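From the Grestdale Kitchen Letter: the measuring cup drawer

I have been putting off the drawer to the left of my stove since spring. You may have one of these too. Mine is the drawer that won't shut unless you reach in with one hand and press everything flat while you push with the other, and the thing that pops back up every single time is a measuring cup handle. So last month I pulled the whole drawer out, carried it to the table and tipped it over (very satisfying, very loud, I recommend it). What came out was mostly measuring cups. Odd ones, bent ones, a metal one with the number worn clean off, and two that I'm pretty sure came home with me from a potluck. Sorry to whoever is missing those!

I bake a lot, as longtime readers know, and you would think a person who bakes a lot would have this sorted out. But I'd gotten used to grabbing whatever was on top and squinting at it. I once made a double batch of Rimska rolls — that's my family's name for a soft potato roll, the recipe ran in this newsletter two winters ago — with a cup that I later found held a good bit less than a cup. They came out sticky and sulky and we ate them anyway with a lot of butter.

After that I started checking my cups, and if you own a kitchen scale you can do the same thing in a few minutes. Put the empty cup on the scale, zero it, and fill it with plain cool water right to the rim. A US cup of water should come in a hair under 237 grams. The metal one with the missing number was way off, and out it went. One of the potluck cups was fine, so I kept it for scooping birdseed.

The other thing I did was switch to a set where each size is its own color. I know some of you are going to write in and tell me that colored cups are for kids' kitchens, and I used to think that too. But I cook with my glasses pushed up on my head half the time, and the little numbers on the handles may as well be ants. Color I can see from across the room. After a couple of weeks I stopped reading the handles at all and just reached. If you have kids helping, it's even better, as you can call out a color while your own hands are covered in dough and the right cup shows up. Mostly the right cup.

One warning if you go shopping for these. There's no rule about which color goes with which size, and every maker seems to do it their own way. Don't mix two sets! I tried to fill in a lost cup from another set and ended up with a recipe card that made no sense, and it took me two flat coffee cakes to figure out why. If you lose one, either replace the whole set or buy a plain white one for that size so it can't be confused with anything.

Now, storage, which was the whole point. My mother kept hers on a ring and I have never gotten along with the ring. You want one cup and you get all of them, clanking, and then you have to wash all of them, as they've been dragged through the flour together. I took mine off the ring on the first day and threw the ring in the junk drawer (a separate drawer, and a separate newsletter). I nest them instead, biggest on the outside, in a shallow tray at the front of the drawer with all the handles going the same way. The drawer shuts. I opened and closed it a few times just to enjoy it.

If you have no drawer to spare, a row of small hooks inside a cabinet door works nicely as long as your cups have a hole or a slot in the handle. Check that the door still closes over the shelf before you screw anything in. I did not check, on my first try at the old apartment, and I lived with a cabinet that stood open two inches for a whole year.

A few of you asked about cleaning. I wash mine by hand in warm soapy water right after I use them, and I leave them apart until they're dry. Nested wet cups will grab on to each other like they've been glued, and then there you are, banging them on the counter. If yours are already stuck, fill the inside one with cold water, stand the outside one in warm, and give it a minute before you twist. For honey and molasses, a little oil wiped around the inside first and the whole lot slides right out. Turmeric will stain a light-colored cup, so pick your darkest one for that and don't worry about it.

And please, for flour, spoon it in and level it off with the back of a knife. Scooping straight from the bag packs it down and you get more than you bargained for. I say this every year and I'll say it again next year.

Next time I'm tackling the spice shelf, and I'd love to hear how you do yours. Alphabetical? By cuisine? By whatever fell out last? Send your answers in by the end of July and I'll print as many as fit, along with the corrected oven time for the Pollock plum cake, which should have read 70 minutes.

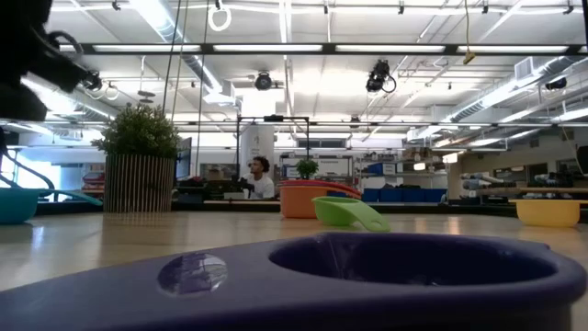
Until then, my old loose cups are going in the swap box by the Grestdale library door. Take any you like, and do weigh them first.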